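Restetti Small Kitchen Guide
Section 6: Setting up a tabletop oven
Last revised October 28, 2019

Welcome to our favourite part of the guide! If you have come straight from Section 5 you will already have your shelves up and your fridge settled, and now you get to cook. A tabletop oven is a lovely thing to own in a small flat, and once you have learned its ways you may find the big oven turns into a place to keep trays (ours did).

These steps suit any plain electric tabletop oven with a door at the front and a rack inside. Where your maker's leaflet says something different from us, follow the leaflet.

6.1 Before you plug in

1. Take everything out of the oven, including the rack, the crumb tray and any card or film tucked underneath. Look behind the crumb tray too.
2. Wash the rack and trays in warm soapy water, rinse and dry them well.
3. Wipe the inside with a damp cloth. Don't use spray cleaner on the heating bars.
4. Choose a level spot near a wall socket and leave the gaps your leaflet asks for at the back, sides and top.
5. Open the door all the way and check that it clears the edge of the worktop and anything standing in front.

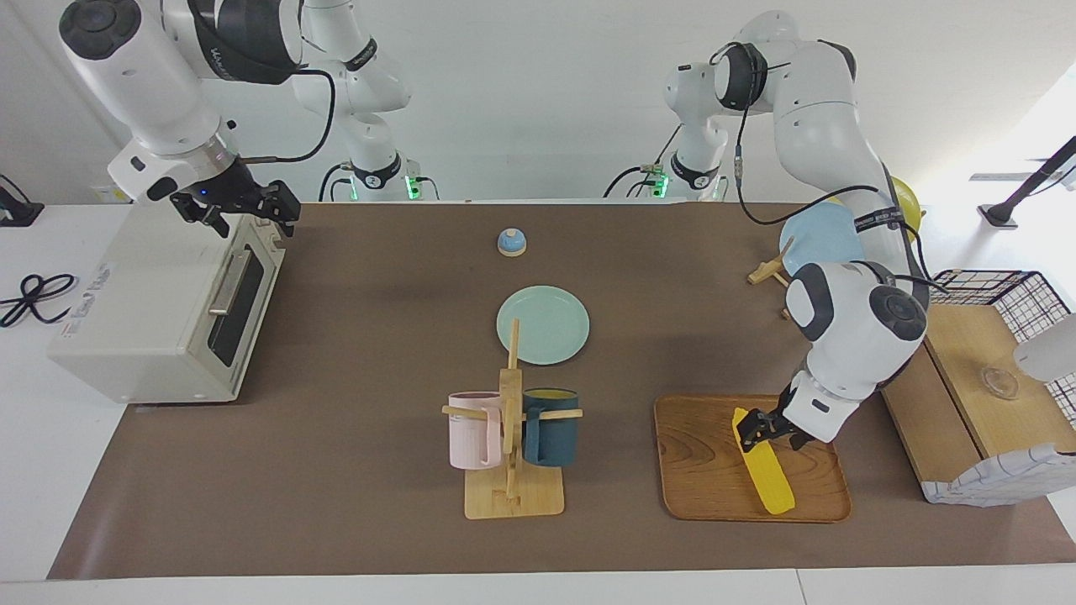 6. Run the mains lead behind the oven without letting it touch the casing. Plug straight into the wall.

CAUTION: Do not use an extension lead or share a double adaptor with a kettle. Even a modest 700 watt oven stays on far longer than a kettle does.

CAUTION: Never stand an oven under a low shelf with tea towels, post or paper bags on it. Clear the shelf first.

6.2 The first heat

Do this with the window open and no food inside. There may be a bit of a smell and a little haze as the new parts warm up.

1. Put the crumb tray back, but leave the rack out.
2. Turn the heat to its highest setting.
3. Set the timer for 17 minutes and stay in the room.
4. When it rings, switch off at the wall and leave the door shut until the oven is cool.
5. Wipe the inside again and put the rack back in.

If the smell is still strong, repeat the whole thing once more. If you see sparks, or the plug feels hot, stop and ring the shop.

6.3 Getting to know your oven

Every small oven has a hot corner, and finding it is great fun. All you need is sliced white bread!

1. Cover the rack with bread, edge to edge.
2. Heat on a middling setting until the first slice starts to colour.
3. Switch off, put your oven gloves on and lift the slices out in order.
4. Lay them on a tray just as they came out, and look for the darkest patch.
5. Draw a quick map on a card and tape it inside a cupboard door.

You now know where to put the biggest potato. Turn biscuits and pastries halfway through cooking, and keep anything with cheese away from the dark patch. The Kiani oven in our test kitchen browns hardest at the back left, so we start thin things at the front right and swap them over when they begin to puff up.

Note: Do the bread map again if you move the rack up or down. The results can be surprisingly different.

6.4 What to keep within reach

Have a landing place ready before you open a hot door. A heatproof board or a thick dry cloth folded double will do nicely, with the oven gloves beside it. Cups and plates can live further off, and so can anything the children like to play with.

Tins need a bit of thought. Measure the inside of the oven with the door shut, side to side and front to back, and take those numbers to the shop with you. The Bimwood half-size roasting tin fits most small ovens with room for the air to move, and so does the shallow Clistance loaf tin (spare lids are listed under part 391 in the back of this guide).
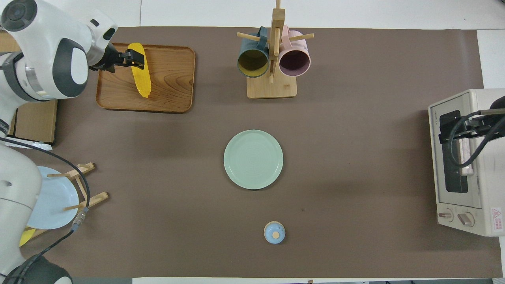 One reader wrote to tell us that she keeps her gloves on a hook by the door side of the oven and her timer on the fridge, and that she hasn't burnt a tray of flapjacks since July. She also asked us to say that the crumb tray wants emptying after every batch of cheese on toast. We agree completely!

6.5 Everyday care

1. Unplug the oven and let it go cold.
2. Empty the crumb tray over the bin.
3. Wipe the door glass with a soft damp cloth and a drop of washing-up liquid.
4. Dry the glass before you close the door.

For baked-on spills, lay a warm wet cloth over the spot and have a cup of tea, then wipe. Leave the wire wool in the drawer, as it scratches the lining.

Section 7 covers slow cookers and rice pans.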